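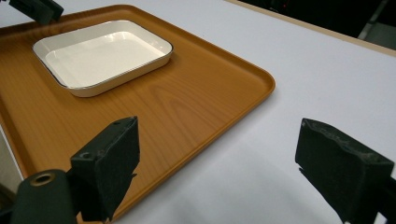
Call for participants: table-clearing demonstration, Rendell open day

Posted 13/05/2021

We are looking for 11 people to sit in on a robot demonstration at our Bretby site and tell us what they think of it. You do not need to know anything about robots. It would help if you have cleared a lot of tables, carried a lot of trays or loaded a lot of dishwashers, and if you are hard to impress.

Some background. Rendell runs staff dining rooms and two hospital kitchens. In March we were shown a system from Voyle that is meant to pick up dishes and trays and put them where they belong. The sales talk was very good. The demonstration was short, the dishes were all the same shape, and the person running it chose where each one went. We came away with more questions than we took in. Voyle has agreed to come back and do it again in front of people who are not buying anything, and we would like those people to be you.

What you will do

You will spend 2 hours with us. For the first part you watch. After that you set the table yourself – trays at an angle, dishes close to the rim, whatever you would find at the end of a real lunch – and the system has a go at it. Then you fill in a form and talk it over with the group. The Voyle staff will leave the room for the talk.

Please bring a dish or tray from home if you have one you think will cause trouble. Nothing valuable. Rendell will replace ordinary kitchenware if it gets broken, up to a sensible price, but we will not replace your grandmother's china.

Who can apply

Anyone 18 or over who can get to Bretby. We will hold most of the places for people who work in kitchens, cafes, canteens or care homes, now or in the past. Employees of Voyle or Cultwood (who supply our dishwashers and have an interest in how this comes out) cannot take part.

Pay

A flat fee of $600 is shared equally among the group, paid by check on the day. Lunch is included. Parking is free but tight.

What this is not

It is not a job interview, and we have no openings tied to it. We have not decided to buy anything. You may have read that machines like this will pay for themselves within a year – we have read that too, and have yet to see the sums.

To apply, write a few lines about the kind of work you have done and send them to the Rendell front office, quoting reference 2871. Please say if you need step-free access or have any food allergies. We will reply to everyone, including those we cannot fit in.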